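Sorting and Storage of Small Parts at the End of a Belt Conveyor

Project report, second year, Materials Handling module

1. Background

Small workshops often move parts by belt from one bench to the next and then store them in open-fronted bins. The belt is usually chosen with some care and the bin is bought from whatever catalogue is at hand. This project looked at the second item. The question set by the module was how the choice, position and lining of a storage bin affect the time needed to put parts away and the number of parts that end up on the floor or in the wrong place.

The parts were turned spacers supplied by Rotidton, a local firm that makes fittings for shop shelving. They were delivered in August in a single carton of 400. Each spacer is short enough to stand on end and light enough to bounce if dropped on bare plastic. The bounce was the main source of trouble in the first trials.

2. Layout

The belt runs in a straight line and stops short of the bin. The bin was first tried on a bench, level with the belt, and later moved to the floor just past the belt's end. The floor position won on two counts. It kept the work surface clear, and the sloped front could be reached from above with no lip in the way.

Three bins were compared, listed in our notes by supplier name: Cumora, Salem and Lustside. The first is a closed box with a lid and was dropped after one session. The other two are stacking bins with cut-away fronts. They differ mainly in the depth of the cut. A deep cut makes the contents easy to see and reach, but lowers the level to which the bin can be filled before parts slide out.
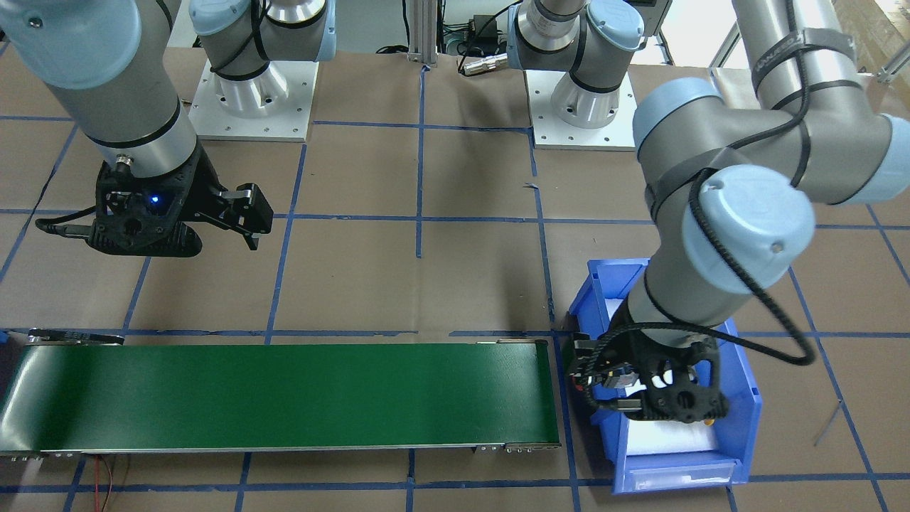 Aicha Ouazzani
Second-year student, report author

The blue bin has a sloped, cut-away front and a white lining, with a label holder on the front lip. The holder is blank and has a clear cover. The belt is dark green and smooth, held between thin aluminium side rails, with rollers at both ends.

3. Method

Each trial used 126 spacers, fed along the belt in single file and put away in the bin. A trial ended when the last spacer was in place. Any spacer found outside the bin was recorded as a loss. Belt speed was kept the same throughout.

Every bin was tested bare and then lined. The lining was cut to cover the base and turned up slightly at the back wall. It was not glued. Glue was tried once and left a ridge that caught the spacers.

4. Results

Losses were highest with a bare bin on the bench: 35 spacers in the worst trial. Most of these had struck the base and jumped over the front. With the same bin lined and placed on the floor, the worst trial gave 2. Moving the bin without lining it brought a smaller gain, and lining it without moving it was better than expected.

Putting-away time changed less. The deep-cut bin was faster while nearly empty and slower once the parts had built up near the front, as they then had to be placed further back. The shallow-cut bin was steadier. For a full carton it would be the better choice.

5. Problems

The lining crept forward during longer trials and had to be pushed back by hand. Folding the rear edge under the parts already stored held it for a time. A cut slot in the bin wall would hold it properly, but the bins were on loan and could not be altered.

The label holder is set low on the lip. A card in it can be read from in front of the bin but is hard to read from directly overhead. For floor use a second label on the rear wall is suggested.

6. Further work

The trials used one part only. Flat washers and longer pins should be tested before the layout is used for mixed stock. The gap between belt and bin was not varied and should be.

Submitted October 2, 2019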